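Desk organizer

A desk organizer is a small piece of storage furniture that stands on a work surface and holds items in frequent use, such as writing instruments, note pads, bottles, jars and small tools. The term covers pen cups, letter trays and drawer units as well as combined types, in which open compartments sit above one or more rows of drawers. Combined types are sometimes sold as desktop cabinets or desktop caddies.

Construction

Most combined organizers are box constructions made of thin flat panels. Common materials are solid wood, plywood, fiberboard, bamboo and molded plastic. Panels are joined by slots, by finger joints or by dowels and glue. In flat-pack models the parts are cut by saw or laser and pushed together by the buyer, usually without tools. Laser cutting leaves a darkened edge, which some makers sand off and others keep as a visible feature.

The lower part is a carcass divided by uprights and shelves into drawer openings. The top panel of the carcass forms the floor of the open compartments. A back panel squares the unit and keeps tall items from tipping out to the rear.
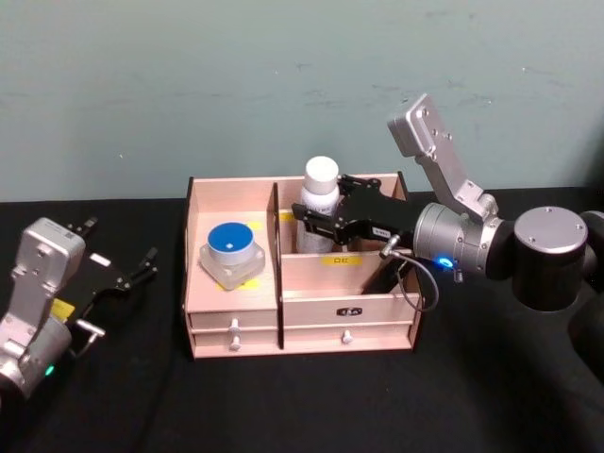 Compartments are separated by fixed or removable dividers. The height of a divider is chosen according to the contents: a high panel supports bottles and upright files, while a low one marks off an area and leaves it within easy reach. Both arrangements can occur in a single unit. In one wooden pattern a tall vertical divider separates a smaller left compartment, deep enough for a round lidded container, from a larger right compartment, and a lower board running across the right side creates a bay behind it in which a bottle can stand. Removable dividers rest in grooves and tend to loosen with wear.

Drawers

Drawers in desktop units generally run directly on the panel beneath them, without metal slides. Side clearance is small, and swelling in humid rooms is a frequent cause of sticking. Drawer width normally follows the division above, so that a narrow compartment has narrow drawers under it. Pulls may be knobs, cut-out finger holes or recessed grips. Knobs are the easiest to grasp but add to the overall depth of the unit.

Labeling

Shared organizers are often labeled by position. Adhesive labels can be placed on the compartment floor, on the back wall or on the face of a divider. A floor label is hidden once an item is set on it, so the back wall is preferred where the contents must be identified at a glance.

Commercial models

The Jorko, a flat-pack unit sold by Timmermans, has 7 panels in its basic version and was first issued in a run of 2,000. The later Gronari added a second row of drawers; 2,297 were sold before the model was withdrawn. Zitgate makes replacement knobs and dividers for both.

See also

Drawer
Letter tray
Pencil case
Pigeonhole cabinet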